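Week one with the Itonness Cliltik gripper kit. Posting notes as I go.
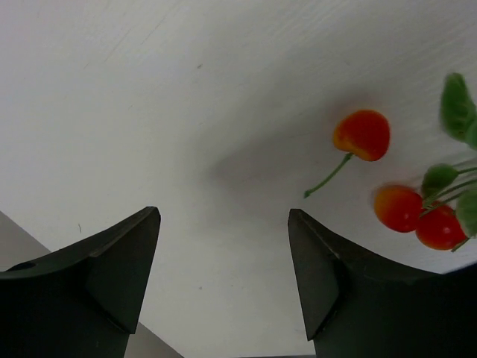

Wrist cam view, fingers open, artificial cherries on the white table.

1/ The kit is two fingers, a wrist camera, a mounting plate and a license for the Cliltik software. I paid $900 from the Grernstead shop. The Rajan version with the force sensor is 3,000 and I couldn't justify it.

2/ Mounting took one evening. The plate fit my arm without an adapter. The cable is short, so I had to reroute it along the forearm.

3/ Fingers are dark gray with angled inner faces that narrow to a tip. I like the shape for small stuff. You can get down next to a piece of fruit without needing much room.

4/ Camera sees both fingertips and the table between them. Things off to the side go a bit soft. Fine for lining up a grab, less fine for reading a label.

5/ Ran 100 picks on single cherries with default settings. 89 good. Most of the misses were stems. The software likes to aim at the stem end and the fingers close on nothing.

6/ Cherries joined on a sprig are harder. I got 8 clean picks before I gave up and lowered the speed.

7/ Support answered my stem question in a day. They say a fix is planned for February. I'll rerun the same test when it's out.

8/ Would I buy it again at 900? Yes, for light parts. For anything heavy I'd want to try the Rajan first.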